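November 23, 2024

So it's out. I got the email from Wikex at breakfast, with my coffee still too hot to drink, and I read it standing up at the counter with one shoe on. Cristóvão Correia is leaving his job as our regional sales manager and going over to run the whole running category at Zukora. Running! The man gets winded on the stairs at the outlet in May when the air conditioning is off.

I shouldn't be mean. I like him a lot, and I'm mostly writing this down because I've been grumpy all day and can't work out how much of it is him going and how much is me not going anywhere.

The announcement was four paragraphs and I could have written it in my sleep. "Instrumental in building the brand." "A seamless transition." There was a quote from him about being grateful for the journey, and I would bet my lunch he never said the word journey out loud in his life. What he says is "okay, what's broken?" That's how he opens every call. I've been on those calls so long that I now say it to my sister when she phones, and she hates it.

Under him we went from 98 stores carrying the trail line to 176. I know those numbers by heart because I made the map for the spring meeting, all the little pins, and he made me redo it when he found one pin sitting in a lake. Anyway the press release rounded it up to "nearly 200," which annoyed me more than it should. 176 is good! Leave it alone.

Got to the office and of course everybody already knew, or acted like they did. The warehouse side had heard it from a driver. The team footwear people had heard it from a coach. I was apparently the last person in the building to find out, and I sit nearest to his door. He came in at ten with a box of pastries (the almond ones, so he felt guilty) and did a little round of the desks. When he got to mine he said he'd meant to tell me himself and then the release went out early. I said it was fine. I had flaky sugar all down my sweater while saying it, so I don't think I came off very dignified.

We had a sit-down after that and he was good about it. He starts over there after the holidays. The person coming in to cover us is from the Xie side of the business, the racket people, and will keep both jobs until they hire for real. Tennis and badminton and now us. I asked if this person had ever sold a shoe and he laughed and said "a shoe is a racket for your foot," and then he looked embarrassed and ate another pastry.

What I really wanted to ask was whether anybody had thought about me for it, even for a minute. I've been here 12 years. I didn't ask. I asked about the sample sizes for the spring boots, and he told me about the sample sizes for the spring boots, and then he had a call.

Lunch at my desk, soup, boring. Spent the afternoon on the Droteo account, where they want to move their whole soccer order up and also cut it and also have a better discount. Three calls. On the second one their buyer asked me who she'd be dealing with now, and I said "me, same as always," and there was a pause and she said oh good. That cheered me up more than the pastries did. I've written it on a sticky note and stuck it inside my drawer where only I can see it.

Then I did a dumb thing and looked up Zukora's careers page. They've got a wholesale manager opening, two hours' drive, and the listing wants somebody with "fire in their stride." I closed it. Opened it again. Closed it when the phone rang. I'm not doing anything about it this week, I'm tired and it's sulking more than ambition, and also I'd have to wear their shoes, and they pinch. I have wide feet. It's a real consideration.

Came home, ran the short loop by the canal before dinner since I'd been sitting all day. Felt awful for the first half and pretty decent for the second, same as usual. My left knee is doing the clicky thing. I thought up a very good speech for the farewell dinner while I was out there, funny and a bit touching, and by the time I got my keys out I'd lost all of it except a line about the lake pin. I'll have to use that. Somebody has to do the speech and I can feel it coming toward me already.

I also need to remember the card. And to ask if the gift money comes out of our budget or whether we're all chipping in, because last time I ended up paying for most of a watch.

Made pasta, burned the garlic, ate it anyway. Called my sister and told her the whole thing start to finish, with the voices. She's never met him and she took his side on nearly everything, but she was with me on the email. You tell people to their face. She says I should go and see whoever is above him, before the racket person gets comfortable, and say plainly that I'd like to be considered. I said I'd think about it and she said that's what I said about the dentist. Fair.

So I've got the email half written. It says hello and then it says I've been with the company 12 years and then it stops. I've changed "I would love to" to "I'd like to" and back again. I may sleep on it. The dog next door has started up so sleeping is a bit optimistic.

Oh, and he forgot his mug in the meeting room. I washed it and put it back on his desk. He's still here for weeks, I don't know why I got sad over a mug.

I put a short version of all this up on the page for the old sales gang before bed, leaving out the part about the job, and I've had one answer already.

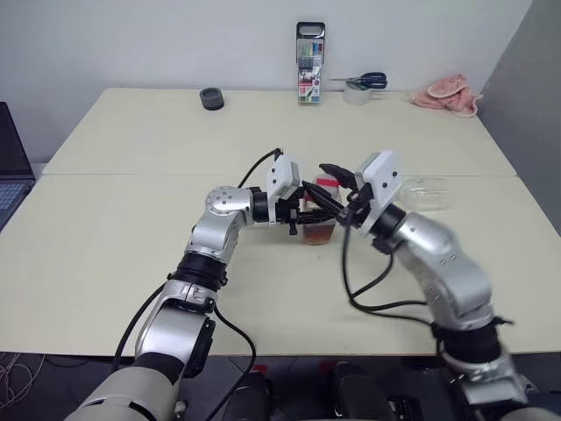
Cristóvão told me he only got the regional job by walking upstairs and asking for it, so please stop polishing whatever you're polishing and ask. They gave it to him mostly out of surprise, he said. And don't let them stick you with the watch again, I still owe you for my share of that one. Let me know the date of the dinner, I can drive up if it isn't a month end.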